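Zamden cotton duvet cover set: is it worth the extra?

May
By Lorena Alarcón

I have been burnt by bedding before, so when the Zamden set turned up with a sticker promising "hotel softness from the first night", I rolled my eyes and put it straight in the wash. Plenty of covers feel lovely in the packet. The finish they're sprayed with goes down the drain on the first warm cycle and you find out what you paid for.

What you pay for in this case is a queen-size cover and 2 pillowcases in plain cotton, sold in four colours that all look like varieties of porridge. I got the one they call Oat. It's fine. It is also the colour of every rental flat I have ever lived in.

The fabric

Zamden makes a fair bit of noise about its weave and says very little about its thread count, and I don't mind that, as thread count has been a silly number for years. The cloth is crisp and on the thin side. After the first wash it came off the line stiff enough to stand up by itself. By the fifth it had loosened into something I was happy to sleep under, and it has stayed there.

Softness from the first night, then, is rubbish. Softness from the third week is closer to it.

It does crease. If you're the sort of person who irons a duvet cover, you'll be at it for a while, and if you're not, you'll have a rumpled bed. My neighbour Ketill Skov bought the same set in the darker grey and reckons the creases don't show as much, although he also leaves his curtains shut until noon.

Closures and ties

I have fewer kind words for this part. The bottom edge closes with buttons, and the buttonholes are cut a touch too large. Two of mine work themselves open most nights, always the ones nearest my feet, and by Sunday there's a corner of quilt poking out. The Flitano cover I've used for years has a plain zip and has never done this.

Inside, there are ties at the corners to hold the quilt in place. They're a good length and firmly sewn. I'd have liked a couple more along the sides, where my quilt slumps, but the corners do hold.

Colour and print

I only have the plain one to judge, and a plain cover has an easy life. Prints are where cheap bedding gives itself away: the ink sits on top of the cloth like a layer of paint, and you can feel the edge of every shape when you run a hand across it. Loud kids' covers, with the fruit and the flowers and the cartoon faces, are often the worst for it. They can also be the only bedding in the house that anyone has strong feelings about.

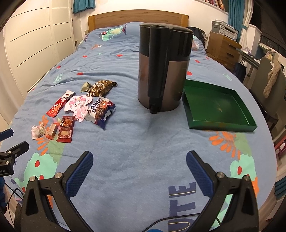

Care and washing

The label says warm wash, line dry, no bleach. I followed that for the first month and then stopped being careful, which seemed the fairer test. A hot wash took a little off the length, enough to notice when I put the quilt back in but not enough to bother me. The Oat hasn't faded. There's some light pilling on one pillowcase, on the side I sleep on.

Tumble drying is where I'd be wary. One go on high left the seams puckered, and they haven't come flat again.

Should you buy it?

At full price, no. The Berrada set is cheaper, closes properly and feels much the same after a month of washing – it just comes in an uglier bag. If you find the Zamden marked down and you don't kick in your sleep, it's decent cotton and I expect mine to last. I'd sew the buttonholes a bit tighter before putting it on the bed, and I'd ignore the sticker.

Related reviews
Berrada cotton sheet set: the cheap one we keep going back to
Clirnance wool quilt: too warm for most of the year
Flitano zip-up duvet cover, long-term review
Do you need a mattress topper?

Contact us | Copyright, all rights reserved | Back to top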